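Dustpan and brush for a white table – what do you all use for crumbs?

Posted in Cleaning & Tidying, Tuesday, March 9, 2021

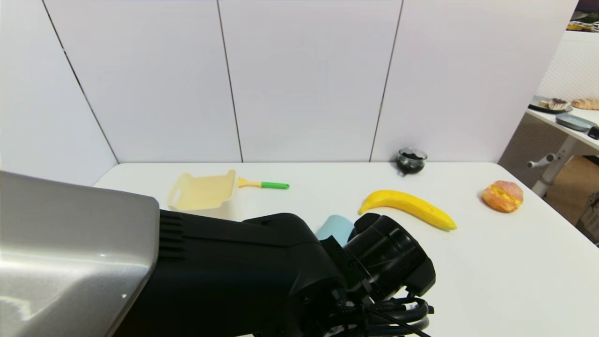

Vivek Rawat: Before you buy anything, check whether the dustpan has a rubber lip. Mine didn't and I chased the same line of flour across the bench for a month.

Fair call Vivek, I'll look at that tonight! So, the longer version. I run a little play corner for the grandkids and a couple of the neighbours' kids, and the white table is where it all happens – pretend cafe, mostly, with the banana and the filled bun getting served to me over and over. Then real snacks come out and the real crumbs end up in with the play food. I've been going at it with the little brush with the green handle and the cream-yellow dustpan, and it sort of works, but the fine stuff just smears along and every speck shows up on white.

Is a brush even the right thing on a tabletop? Or should I be wiping first? I don't want to plug in a vacuum for half a biscuit. Also, do you keep a separate brush for tables? My sister says I'm fussy.

Wilma Michiels
Your sister is wrong, keep a separate one. I have one for the table and one for the floor, different colours so they don't get swapped, and the table one gets washed in the sink with dish soap every week and hung up to dry. Bristles down on a shelf and they go all splayed.

For the fine stuff, brush dry first and wipe second. If you wipe first you make paste (ask me about the icing sugar). Short strokes toward you, pan held just under the table edge so the crumbs drop in and you aren't trying to get them up over the lip. Then a damp cloth, well wrung out, and a dry tea towel after it if you get streaks. Clear all the toys off before you start too, I used to work around them and there was always a ring of crumbs left behind.

My Vesta set cost me 9 dollars and I've had it since July – no complaints except the hole in the handle is too small for my hook.

Sokstead
lint roller

Vivek Rawat
Back again. Lint roller is fine for a tablecloth but you'll go through sheets like mad on a bare table. Wilma's way is what I do now, pretty much. One thing to add: if the crumbs cling to the pan, rinse it and let it dry in the rack. Mine gets staticky in winter and that settles it down for a few days. And wash the play food while you're at it, warm soapy water and an old toothbrush for any creases.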